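Mollow Toy Library: progress report to the Flalside Fund
Second period of the grant
Prepared by Birutė Žukauskas, March 3, 2020

1. Where we are

The toy library has been open at both sites since November. Ham runs from the back hall of the community centre and Prinder from the old reading room. Membership stands at 70 families against the target we agreed with you for the full year, and we have recorded 570 loans. Ham accounts for most of these. Prinder is slower, mainly because the bus times changed in the new year and the last one now leaves before we close. We have asked to move the Prinder session an hour earlier.

2. Stock

The catalogue holds 488 items. Jin-sol Han finished moving it from the card index to the shared spreadsheet, and each item now has a shelf number, an age band and a note of missing parts. Jigsaws remain the main problem. We have stopped lending any puzzle that came back incomplete twice.

Small rubber toys and pretend food go out in mixed bags for the under-fives, and these are the most borrowed things we have after the ride-ons. Parents asked for more animals and fewer vehicles, so the last order was changed to suit.
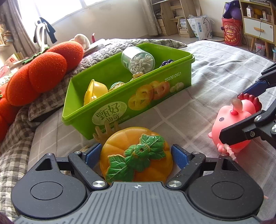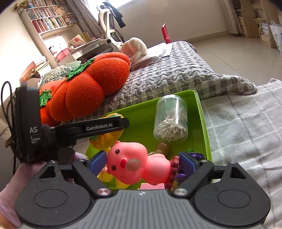 Cleaning takes longer than we allowed for in the bid. Every returned bag is washed and left to dry overnight before it goes back on the shelf, so a popular bag can be out of use for two days. Selorm Baidoo has drawn up a rota and bought a second drying rack from the equipment line. We do not expect to need a third.

3. Staffing

Ju-won Cheon started as session worker at Prinder and has completed the safeguarding and first aid courses. The Ham post is still being covered by Selorm on extra hours. We advertised twice and interviewed 4 people. An offer has been made and we are waiting on references.

4. Spending

Rent and wages are in line with the budget. Equipment is slightly under. Printing is over, as the first batch of membership cards had the wrong opening hours and had to be done again. We would like to move the equipment underspend across to cover this and ask for your agreement in writing.

5. Next period

Eun-seong Cho will run the family survey at both sites, on paper and by text message. We also plan to try a reservation list for the ride-ons, which at present go to whoever arrives first. The lease at Prinder is due for renewal and the landlord has indicated the same terms. A copy will be sent to you once it is signed.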